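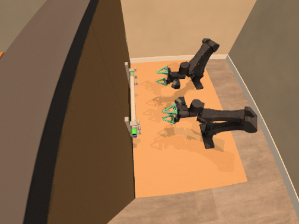

Simulation der Zelle: beide Arme kurz vor der Stange, Greifer offen

Zwei Arme an einer Stange: unterer Greifer verkantet beim Zufahren, in der Simulation läuft alles

Frage von Lovisa Skjelbred

Hallo zusammen,

ich richte gerade eine Zelle mit zwei Armen ein, die gemeinsam eine Stange aus ihren Halterungen nehmen sollen. Die Stange sitzt an einer Platte und wird an beiden Enden von kleinen Klemmblöcken gehalten. Ein Arm greift oben, der andere unten, beide haben Zweifingergreifer mit dreieckigen, offenen Fingern. Gesteuert wird das Ganze mit Plirton, beide Arme laufen in einem gemeinsamen Programm.

In der Simulation klappt der Ablauf ohne Meldung. An der echten Zelle greift der obere Arm sauber, der untere drückt die Stange beim Schließen zur Seite. Danach steht sie unter Spannung, und beim Herausziehen bricht Plirton mit "Kraftgrenze Achse 3" ab. Manchmal geht es auch gut, von 47 Versuchen am Samstag sind 9 abgebrochen.

Was ich schon gemacht habe:
Greiferfinger beim unteren Arm ab- und wieder angeschraubt, Schrauben mit Drehmomentschlüssel angezogen.
Geschwindigkeit im letzten Stück halbiert. Die Abbrüche wurden etwas seltener, weg sind sie nicht.
Nullpunkte beider Arme kontrolliert, laut Anzeige in Ordnung.

Die Kraftgrenze hochsetzen will ich nicht, die Halterungen sind empfindlich. Wo würdet ihr weitersuchen? Liegt das am Greifer oder am Koordinatensystem?

Gruß
Lovisa

Antwort 1 (als Lösung markiert)
von Marta Didenko

Ich würde beim Koordinatensystem anfangen. Dass der obere Arm passt, sagt nur, dass die Platte zu diesem Arm richtig eingemessen ist. Wenn du die Platte einmal mit dem oberen Arm eingemessen und den unteren Arm über die Basismaße aus dem CAD dazugerechnet hast, steckt jeder Aufstellfehler komplett im unteren Arm. In der Simulation siehst du davon nichts, dort stehen beide Füße genau da, wo sie laut Modell stehen sollen.

So gehe ich vor:

1. Stange herausnehmen und beide Greifer leer auf Wartestellung fahren.
2. Messspitze an den unteren Arm, drei Punkte auf der Platte anfahren, die möglichst weit auseinanderliegen. Nicht die Klemmblöcke nehmen, die haben Spiel.
3. Dieselben Punkte mit dem oberen Arm anfahren und beide Werte nebeneinander schreiben.
4. Ist die Abweichung an allen Punkten gleich, reicht ein Versatz in der Basis des unteren Arms. Wird sie in eine Richtung größer, steht der Arm verdreht, dann die Basis komplett neu einmessen.
5. Erst danach den Werkzeugpunkt des unteren Greifers prüfen. Du hattest die Finger ab. Auch wenn sie wieder fest sind, kann der Mittelpunkt zwischen den Fingern jetzt woanders liegen als vorher.

Zum Prüfen des Werkzeugpunkts: Stange wieder einsetzen, Greifer ganz langsam schließen und einen Papierstreifen zwischen jeden Finger und die Stange halten. Beide Streifen müssen gleichzeitig klemmen. Klemmt einer früher, die Differenz halbieren und im Werkzeug eintragen.

Wenn das alles stimmt und es trotzdem noch drückt, würde ich den unteren Arm beim Schließen quer zur Stange nachgiebig schalten. Bei Plirton heißt das "Nachführen beim Greifen" und steht in den Greiferparametern, ab Werk ist es aus. Bitte nur quer, längs muss er steif bleiben, sonst rutscht er dir beim Herausziehen weg.

Kommentar von Lovisa Skjelbred
Danke, genau so war die Platte eingemessen, mit dem oberen Arm und CAD-Maßen für den unteren. Die Abweichung wächst nach unten hin, der Fuß steht leicht verdreht. Basis neu eingemessen, Werkzeugpunkt war auch daneben, aber nur wenig. Seitdem kein Abbruch mehr. Nachführen habe ich ausgelassen.

Kommentar von Marta Didenko
Gut. Schreib dir die neuen Basiswerte auf und übernimm sie auch in die Simulation, sonst überspielt der nächste Export sie wieder.

Antwort 2
von kvam_werkstatt

Hatten wir auch mal, bei uns war es die Druckluft. Nach dem Wechsel vom Druckminderer war Ruhe. Ob deine Greifer überhaupt pneumatisch sind, weiß ich nicht.

Antwort 3
von rolf_b

Kraftgrenze eine Stufe höher und gut. Machen wir bei allen Zellen so.

Kommentar von Marta Didenko
Das hat sie oben ausgeschlossen. Bei zwei Armen an einem Teil geht die Kraft außerdem in den anderen Arm, und dann misst man dort weiter, wo gar kein Fehler ist.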